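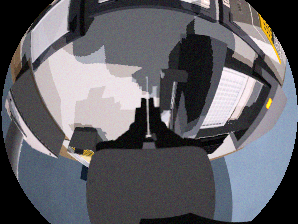
Simulated view over the gripper, with the white grid panel to the right of the rod.

Mahuika simulation study: frequently asked questions

Last updated 17/07/2022

What is Mahuika?

Mahuika is a study of how well a robot can learn to move its gripper when it sees only through one very wide lens near the hand. All the work is done in simulation. The study is carried out at Ultside, and the learning code we use is called Drollon.

Why do you use a circular, curved view?

A normal narrow view loses the surroundings when the gripper comes close to an object. With the wide view, the floor at the sides and the fingers can be in the same picture. The price is that straight lines become curved, and things near the rim are strongly stretched. We wanted to know if this price is acceptable.

Do you correct the curvature before training?

In the main experiments, no. The pictures go into the network as they are, with the black corners included. We also trained a second version on flattened pictures. Flattening removes part of the rim, and this version did worse when the target was far to the side. When the target was straight ahead we could not find a clear difference.

How much data was used?

The training set has 919 simulated episodes. A further 20 episodes were kept apart for testing and were never used to choose settings. Every setting was trained with 12 different random seeds, and we report the middle result of them.

Is the gripper always visible?

Yes, by our choice. The dark housing takes a large part of the lower view, and some colleagues asked us to mask it out. We tried this. 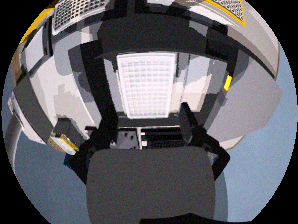 The masked version learned faster in the first hours but its final result was lower. Our explanation is that the network uses the fingers as a fixed reference to judge where other things are. We have not proved this, and we would be glad to see another group test it.

Does the network need to recognise the objects?

It is not given any names or labels for objects. It receives the picture and the joint positions, and it gives the next small movement. Bright markers and regular patterns, such as grids, seem to help it. When we painted all surfaces in one plain grey, the results became clearly worse.

What is the Lindisex set?

Lindisex is our collection of simulated rooms. In each room we can change the light, the colours and the position of the furniture. The test rooms share the same kinds of parts with the training rooms, but their arrangement is different.

Have you tried it on a real robot?

Not yet. We do not claim that the results will be the same outside the simulation. Real lenses have dust, blur and reflections, and our model of the lens is quite simple. The first trials on hardware are planned for August.

Can I repeat the experiments?

Yes. The settings files are in the Drollon package, together with the list of seeds. Please read the notes on the lens model first. A wrong value for the field of view does not give an error message, but the results will be poor.

May I use the pictures in a lecture?

You may, if you name the Mahuika study as the source. Please do not crop the black corners away, as they belong to the input which the network receives.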